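About Drateck

Drateck tests and certifies corrugated packaging for small and mid-size shippers. The lab was set up by Teodor Marinescu, who had spent his earlier career on the converting side, running flute lines and writing board specifications. Solange Lins joined as technical lead and now signs all reports.

What we test

Most incoming work is box compression, edge crush and burst strength. Samples are conditioned at 50 percent relative humidity before testing unless the customer specifies a different atmosphere. We also run vibration and drop sequences on packed cartons, with a maximum gross weight of 35 kg per carton. Heavier loads go to our partner lab, Munteanu, under the same report format.

Compression results are given as individual values, mean and standard deviation. We do not report a mean alone. If a sample set shows visible handling damage on arrival, the customer is contacted before any test is started.

Turnaround

Standard jobs are reported 36 hours after conditioning ends. Drop and vibration work is scheduled by the week. The lab closes for calibration in July, and samples received during that period are stored in the conditioning room.

The Dodaveo database

Results from repeat customers are held in Dodaveo, our in-house records system. Each entry links the board grade, supplier lot, print coverage and test values, so a change in supplier can be checked against earlier lots. Customers can export their own records at any time. Raw load curves are kept for 51 months.

Location and sample delivery

The lab and office are in the Zarnisau building, ground floor, entrance from the loading yard. Deliveries are accepted until 4 p.m. Ship flat blanks between rigid sheets and do not fold them along the scores. The minimum order is one test series. Orders of 200 samples or more are quoted separately, with a fixed delivery plan agreed in writing.
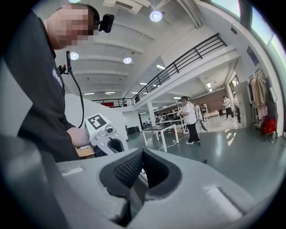
Hand-held grippers and a small piece of cardboard.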